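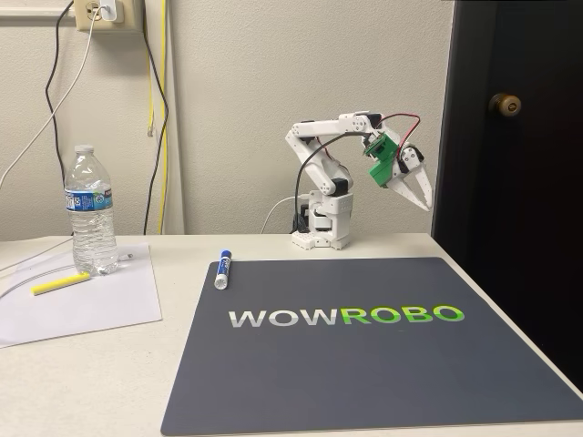

The open day in Rolla started at ten, and by half past there was a line down the stairs. I went because my sister runs a small packing shop and keeps asking me whether one of these cheap arms could do any of her work yet. I told her I'd find out.

The hosts were Lultero, a small outfit that works on software for tabletop robot arms. They had four rooms open. The first was coffee and a slide show, which I skipped.

The second room was the one most people had come for. A full-size arm, bolted to a steel frame, was folding hand towels. It took the towel from a bin, shook it, laid it flat, found two corners and folded. A good fold took just under two minutes. When it missed a corner it put the towel back and started over, and on one towel I watched it start over five times. A man next to me said his kids were slower. The towels were all the same size and color. I asked about fitted sheets and was told no.

In the third room they had the small arms, the kind that sit on a desk and pick up pens and bottles. Ching-wen Tsao ran this part and answered questions for most of an hour without a break. Her chore for the day was clearing a desk: pick up whatever is lying there and put it in a tray. She said the arm had been shown the task 640 times by a person guiding it, and that markers are now fairly dependable as long as they lie within reach and don't touch each other. Paper is bad. The fingers can't get under a sheet on a flat surface, so it pushes the paper until it reaches an edge, and sometimes it goes on the floor. Full water bottles are at the limit of what the motors will hold, and she usually has it slide them.

I asked what happens if you move the arm to another table. She said it gets worse, and how much worse depends on the light and the color of the table. They plan to collect 3,000 more runs in other people's homes and offices to deal with that.

The last room was shop work, put on together with Tu, who make parts bins and shelving. The job was sorting mixed screws and washers into cups. This went better than I expected. There was a log on the wall from their test at a warehouse in Sokthorpe: 1,361 parts sorted over one night shift, 50 of them in the wrong cup. Somebody still had to come by and unjam the feeder, and the log did not say how often.

So, for my sister: sorting small parts, maybe, if she can live with the errors and has a person nearby. Taping boxes, no – I asked in every room. Clearing a bench at the end of the day, not yet, and it would take longer than doing it herself.

Parking is behind the building and fills up early. They are holding another one in April, with the towel machine again and a dishwasher demo if it is ready. Bring a jacket, the shop room is cold.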